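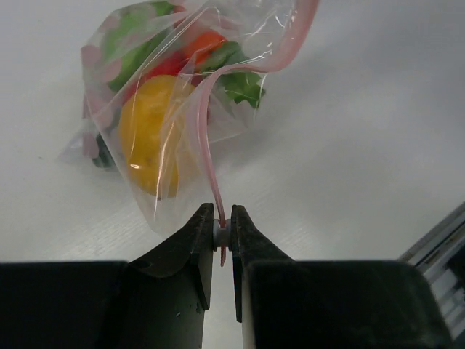 Packing Hall Assistants - Clorow Produce Box Co-op, Pirnerbridge

Clorow packs and delivers weekly fruit and vegetable boxes to homes in Pirnerbridge, Skasville and the farms between them. We are looking for packing hall assistants for the summer season. The work is part-time, on your feet and mostly indoors.

What the job involves

You will work from a packing list and fill each box in the order shown on the label. Heavy items go in first, then roots and citrus, then soft fruit, with salad greens and herbs on top. Small loose items are bagged before they go in the box. You will also check for bruised or split produce, flatten cartons, sweep your station and help load the van at the end of the shift.

We pack 251 boxes in a normal week. It gets busier before the holidays, and we will ask for extra hours then, but you are free to say no.

Hours and pay

Shifts run Tuesday and Thursday, 6 am to 1 pm, with a paid tea break and an unpaid half hour for lunch. The season is 10 weeks. Casual rates apply, including loading, and early starts are paid at the same rate as the rest of the shift. You are paid fortnightly into your bank account. Everyone on shift takes home a box of seconds on Thursday if they want one.

What we need from you

You must be 16 or older and have the right to work here. You need to be able to lift 10 kg from the floor to bench height many times in a shift. Closed shoes are required - steel caps are not. We supply gloves, aprons and hairnets.

Experience is useful but we will train you. If you have worked in a greengrocer, a kitchen or a warehouse, put that near the top of your letter. 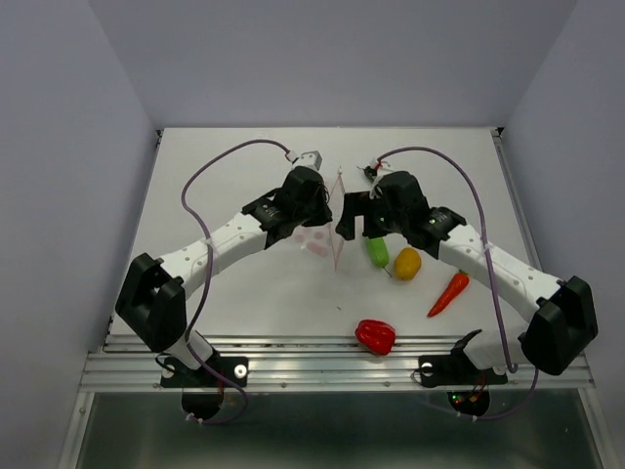 Do I need my own car to get to work?
Most staff drive or cycle, but the 36 bus from Skasville stops at the corner of Delacroix Road and gets in before the early shift starts.

There is free parking behind the hall and a covered bike rack beside the roller door. Please don't park in the loading bay, even for a minute. The van needs the full width to turn.

The cool room is kept cold all year, so bring a jumper even if the forecast is for a hot day. Lockers are free but you need your own padlock. The lunch room has a fridge, a kettle and a microwave. 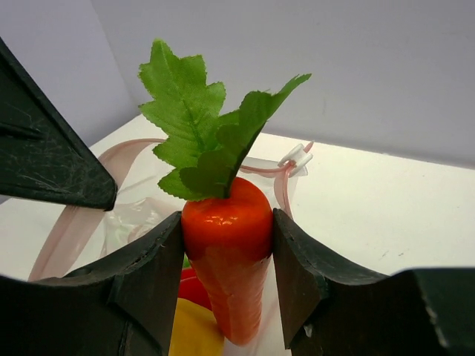 New starters do a paid training shift before their first packing day. It covers hand washing, safe lifting, reading the labels and how to grade what comes in from the growers. You will learn which crops arrive with their tops and which come trimmed. A carrot with its green leaves still on takes up a good deal more room in a box than a bare one, so bunches lie along the long side with the tops folded over. The shift finishes with a short walk around the hall to find the exits and the first aid kit.

How to apply

Send a one-page letter and the name of one referee to the office, or drop them in at 143 Delacroix Road, Pirnerbridge. Tell us which days you can work and any dates you already know you will be away. Applications close at 5 pm on 16/11/2018. We will phone everyone we want to meet, and interviews will be held at the hall.

If you applied in September for the driver's job and would like to be considered for this one as well, a short note saying so is enough.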